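Clock Changes and Shift Records: Timestamp Errors in Overnight Logs

Fadwa Mansour and Ezequiel Sandoval
September 24, 2020
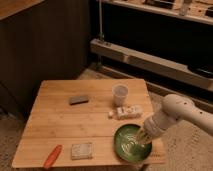 Figure 1. Robotic arm with its gripper lowered into a green bowl, baseboard heater at right.

3. Effect of the autumn transition on logged intervals

3.1 Repeated hour

When clocks move back at the end of daylight saving time, one local hour occurs twice. A log that stores local time without an offset cannot separate the first pass from the second. We examined 671 overnight logs held at the Civska and Trarner sites, all of which spanned an autumn transition. Of these, 183 contained at least one interval with a negative or zero duration.

The fault was concentrated in logs filled in by hand and keyed later. Operators at Trarner wrote the wall clock time, and the wall clock was set back at different points in the shift. Shehata and Pasaribu describe a similar pattern in dispatch records, although their sample had no manual entries after midnight.

3.2 Correction procedure

Each affected log was sorted by entry number and the local times were converted to Coordinated Universal Time. Where the entry number was missing, the order of the handwritten sheet was used. An interval was corrected only if the entries on both sides of it agreed -- otherwise it was marked as unresolved and left out of the totals in Section 4. This left 25 logs unresolved.

3.3 Limits

Neither site observes the change on a date that falls in October, so the results do not cover regions where the transition comes earlier. Sheets keyed at Civska by 3 separate clerks were not checked for differences in keying habit. Labour costs for the extra hour were outside the scope of the work.

Related items
Houda Ashour: Paying for the twenty-fifth hour
The Hamdy calendar and its leap rules
Public clocks in Breltesetti: a maintenance survey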